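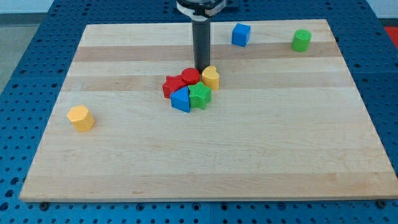

Start of a trial on the maple board: five blocks close together in the middle, three apart.

Push success depends on how blocks are grouped, how to report this in a paper?

Posted by Perrine Fleury in Robotics / Experiments and Statistics

Hello everybody. English is my third language, so please ask if something is not clear.

I am writing my first paper on tabletop pushing. The arm gets a short written instruction, for example "push the green star to the yellow hexagon", and a learned policy moves a vertical cylinder tip over the board. There is no grasping. The policy was trained on human demonstrations, and we have 3293 of them after cleaning. The board has eight blocks in red, blue, green and yellow, always the same eight.

For the evaluation I made 192 trials. I ran four policies (the baseline and three versions with changes in the training data), and each one had the same 48 starting layouts. A trial is a success if the two named blocks are close enough at the end and the time is not over. My numbers looked normal until I sorted the trials by starting layout. When the block to move stands alone, like the blue cube in the photo, all four policies are good and almost equal. When it is inside a cluster, they are very different, and the baseline is poor. The policy often pushes the correct block but takes one or two neighbors together with it, and then the neighbor stops the block before the goal.

My supervisor prefers one success rate per policy in the main table. I think this hides the result, but I don't know the correct way to show it, and I have these doubts:

I decided what is a "cluster" after I saw the results. Is this a problem?

My layouts were made by dropping the blocks by hand and moving them a little, so the number of clustered starts is simply what happened. If another lab drops them differently, they will get another average.

Should I count a trial as success if the target arrived but the policy also moved three other blocks across the board? The instruction did not say to leave them in place.

I have access to the arm again in February, mornings only, so I can repeat some part but not everything. Thank you for your patience.

Mechthild Holzer
Accepted by the poster

I had a very similar situation with a pushing paper, and the reviewers asked me almost the same things, so I will try to go in your order.

Defining the cluster after seeing the results is a problem only if you present it as if it was planned. Write that it is a post hoc analysis. Then make a rule which a person can apply without seeing the outcome. Mine was: for the block that must be moved, count how many other blocks are nearer than half a block width at time zero. Zero neighbors is "free", one is "touching", two or more is "crowded". Please notice that this is a property of the block and the instruction together, so it is not a property of the layout only. In your photo the same layout is an easy trial if the instruction says to move the green cylinder to the blue cube, and a hard one if it says to move the red cylinder out of the group. If you label the whole layout as clustered you mix these two.

Ask a colleague to label the first camera image of each trial with the policy name removed. Label some of them yourself too and report how often you agree. For me this took one afternoon.

About the averages: keep the single success rate, your supervisor is right that readers look for it, but put the columns for free, touching and crowded beside it, with the number of trials in each. The same 48 starts were used for all policies, so your data are paired and you should use this. Compare policy A and policy B on the same start, and look only at the starts where they disagree. A McNemar test is fine for this. Do not treat the 192 trials as independent, they are not.

One check before all of that. How did you put the blocks back to the same starting layout for each policy? If it was by eye, a gap of two or three millimeters can close or open, and for a crowded start this can change the trial. We used a half-transparent overlay of the first image on the live camera view and moved the blocks until the edges matched. If you did not do something like this, I would use the February mornings to repeat only the crowded starts with the overlay, for the baseline and your best version. Change the order of the two policies from start to start, so that one of them does not get all the early hours.

For the disturbed blocks, report two numbers. Success as you defined it, and the total distance that the blocks not named in the instruction have moved. Don't mix them into one score, the weights are always arbitrary and somebody will ask.

Dorian Tessier

Just train with more clustered starts. 3293 demos is not a lot and I bet most of them begin with the blocks spread out. Check that first, then the statistics will not matter so much.

Comment by Perrine Fleury: Thank you, I looked. It is true that the spread starts are the majority in the training data. But one of my three versions has additional clustered demonstrations, so the comparison is exactly what I want to report, and I still need the statistics.

Comment by Dorian Tessier: ok fair, I missed that. Then put it in the title.

Rizwan Janjua

I agree with Mechthild in general, only one addition. The shape of the neighbor is also important, and your set has shapes of very different kinds. A star has inside corners, and a triangle or another star can sit against it in a way that they move as one piece. A cylinder usually rolls around its neighbor and comes free. So I would not expect "two neighbors" to mean the same difficulty in every case. You probably have too few trials to test this, but you can give a small table in the appendix with the shape of the moved block and the result, without any test, and say it is only descriptive.

Also write in the paper the diameter of the tip. It decides if the tool can enter between two blocks or not, and I could not repeat one published experiment because this was missing.

Comment by Perrine Fleury: I did not think about the diameter, I will measure it. For the reset, it was by eye with a printed picture, so I will repeat the crowded starts with the overlay as Mechthild says. Is half a block width measured from the edges or from the centers?

Comment by Mechthild Holzer: From edge to edge, at the nearest points.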